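**Round table** (furniture) is a table with a circular top, used for eating, for meetings and for games. It has no head and no foot, so every person who sits at it has the same kind of place. In many languages the name of the table is used also for a discussion in which all speakers have equal rank.

## Form and support

The top may stand on one central column, on a frame with three or four legs, or on a drum. The column leaves the knees free but needs a wide and heavy base. Legs are lighter and cheaper to make, although a chair can't be placed exactly where a leg stands.

The size is given by the diameter. A top of 700 millimetres is usual in small cafés and serves two persons. Bigger tops have the disadvantage that the centre is difficult to reach, and for this reason large dining tables often carry a turning tray in the middle.

## Making of the top

A solid top is glued from several boards and then cut to a circle. Wood moves across the grain when the air becomes dry or humid, so after some years an old top can be slightly oval. Makers fix it to the frame with sliding clips or with screws in long holes, which permit this movement. The colour of pale wood changes with sunlight, and a cloth left on one side for a long time will leave its mark.
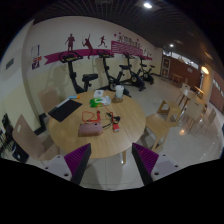 The edge receives more wear than any other part. It can be left square, rounded on both sides, or cut under at an angle so that the top looks thinner than it is. The furniture historian Amparo Guzmán considers the undercut edge to be typical of the Mosquera workshops, where it was made by hand with a spokeshave. Achilleas Xenos disagrees and finds the same profile in earlier pieces from Bodari.

## Extending tables

Some round tables open in the middle to receive one or 2 leaves, and the top then becomes oval. In the Panesau type the leaves are kept below the top, on a shelf between the rails. The type called Akari has 16 curved segments that are placed around the outside, so the table stays round when it is made larger. Its segments must be stored apart and they are easily lost, and complete sets are seldom found.

## See also

- Drop-leaf table
- Pedestal table
- Turning tray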